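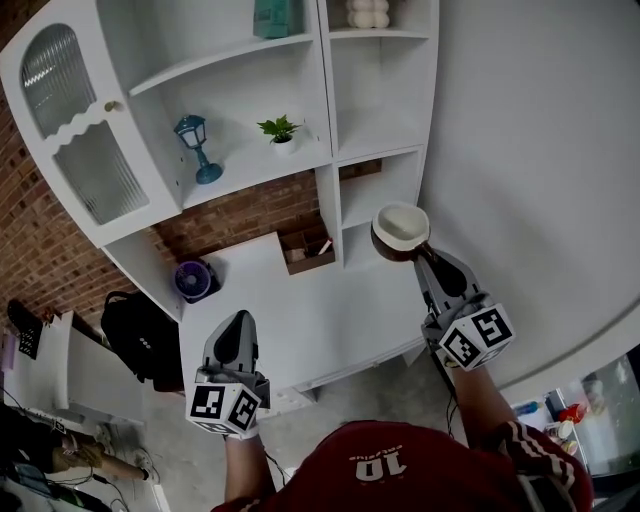 Bereich 3: weißes Regal, Fächer unten rechts mitgeprüft

Checkliste Regale und Stauraum, Gemeinschaftsküche Osby
Prüfung: Olaia Cuesta, Januar

Wandbefestigung fest: ja
Richtig schön stramm, da wackelt gar nichts mehr! Die neuen Winkel waren eine super Idee von Leandro.

Böden ohne Risse, Träger vollständig: ja
2 Träger im Vorratsregal getauscht, Ersatz liegt in der Schublade am Fenster.

Schwere Sachen unten: teilweise
Der große Suppentopf stand wieder ganz oben. Bitte nach unten, höchstens 58 cm über dem Boden.

Geschirr ohne Sprünge: ja
148 Teile durchgesehen, 4 aussortiert (alles Teller). Toller Zustand, großes Lob an alle!

Kanten und Ecken glatt: ja
Kantenschutz am Durchgang klebt prima.

Fluchtweg frei: nein
Getränkekisten vor der Hoftür, Visitación räumt sie noch vor dem Mittagessen weg.

Tritthocker: ja
Gummifüße sitzen, Stufen sauber. Endlich einer, auf dem man gern steht!

Offen: Aufkleber mit der Traglast fürs Vorratsregal, bestellt bei Brovska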